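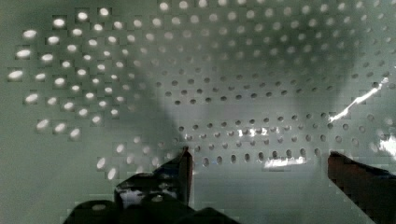 Slide 1. Wrist camera view, perforated panel, gripper open.

Leave this one up while people sit down. Start at ten past even if the back rows are still filling.

Title is "Finding one hole among many: wrist-camera alignment on perforated sheet". Work done at the Skilludport lab on the Bruneo arm. Say the name of the method once, slowly: Tudum. It is the alignment step only. It doesn't plan the approach and it doesn't do the insertion.

Point at the upper left. Holes there are bright white. Now point at the dark patch in the middle. Same panel, and the holes are dark dots. A detector that looks for dark circles on a light ground gets the second group and misses the first. One that looks for bright circles does the opposite. Then the jagged glare on the right, which runs diagonally across the holes. Pause here, as the rest of the talk depends on people having seen this.

Slide 2. The task

The arm is told a row and a column. It has to bring the fingertips in front of that hole and stop. The difficulty is that every hole looks like its neighbour, so an error of one whole pitch looks like a perfect result to the camera. We call these slips. Most of our early failures were slips and we didn't spot them until we checked against the panel drawing.

Slide 3. Method

Two parts. First part fits the whole grid to whatever holes are found, bright or dark, and lets the rows converge with the viewing angle. It needs a patch of holes, and gaps in the patch are fine. Second part keeps count of which hole is which as the arm moves in, using the last fit and the joint readings.

If someone asks about learning: the hole detector is trained, the grid fit is ordinary geometry. The detector was trained on the Tang image set, which we collected ourselves. 1,467 frames, all from the wrist, labelled by hand.

Don't read out the equations. Say what goes in and what comes out, move on.

Slide 4. Test set-up

50 runs per lighting condition. 2 conditions, light from the front and light from behind the panel. Panel stays where it is, start pose changes each run. Baseline is a plain circle finder with thresholds tuned for the front-lit case. Mention that this favours the baseline in that condition.

Slide 5. Results

Front lit, both methods do well and there isn't much to choose between them. Back lit, the baseline reached the right hole in 30 of 50 runs. Ours did better, read the figure off the chart. The remaining failures are nearly all slips, and they happen late, when few holes are left in view and the fingers cover part of the grid.

Somebody asked at the July group meeting whether more compression on the video link makes it worse. We haven't tested that separately. Say so.

Slide 6. What doesn't work yet

Curved sheet. Panels with a plain margin, if the start pose looks mostly at the margin. Moving glare.

Skip slide 7 if past the half hour. Go to the last slide and take questions.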